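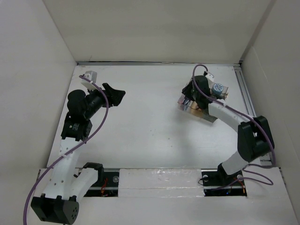

How long should I let a new sourdough starter go before I bake the first bread with it?
Wait until it doubles in the jar after feeding, and does this several days in a row. With me it was nearly two weeks.

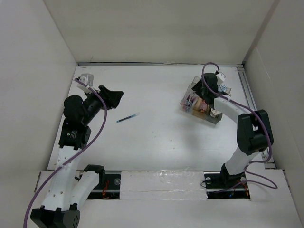
gutumwood
Moderator, Bread and Baking board
Apr 19, 2023

I move this question and its answer to an own thread, so that people can find it. Please continue here.

My own opinion is a little different. The number of days says not much. My kitchen is cold in January and the same flour needs there much longer than in summer. Look at the jar and smell it. If it smells like nail polish, it is hungry. If it smells like yogurt or mild apple, it is good.

---

pekkle_r
Member

Thank you for moving it. I was the one who asked. I use whole rye from Zalter and I feed in the evening only. On day 5 it went up like crazy and then it went flat. Is it dead? I was already looking for a recipe.

---

urkulport
Senior member

It is not dead. The first rise comes from other bacteria, not from the yeast you want. Then they become quiet because it gets too sour for them, and there is a pause when you believe that everything is lost. Keep feeding. I would go to 2 feedings in a day, morning and evening, and throw away most of the old one each time.

---

gutumwood
Moderator, Bread and Baking board

I must disagree about the 2 feedings. When the starter is in the pause, it is better to leave it alone and only stir. If you feed too often you make it thin, and the acid can not build up. Start with the second feeding when you see again bubbles.

---

urkulport
Senior member

We had this discussion before :) In a warm kitchen your method gives mold on the edge. I lost a jar like that. But in a cold kitchen, okay, I agree that one feeding is enough.

---

tin_loaf
Member

Can somebody say something about the flour? I read everywhere that only whole rye works. I made mine with the plain white wheat from Orozco and it was a bit slow but it bakes well. My normal bread is 400 g of flour, a big spoon of starter in the evening, and the dough stays overnight on the counter.

---

pekkle_r
Member

@tin_loaf do you change nothing when it is warm? Overnight sounds long to me.

---

tin_loaf
Member

In summer I use colder water and less starter. One time I slept too long and the dough was soup. I baked it in a tin and we ate it anyway.

---

pekkle_r
Member

Okay. I stir only until the bubbles come back, and then I go to morning and evening. My kitchen is on the cold side, so I follow the moderator first. Sorry urkulport.

---

urkulport
Senior member

No problem. But please wipe the edge of the jar every time.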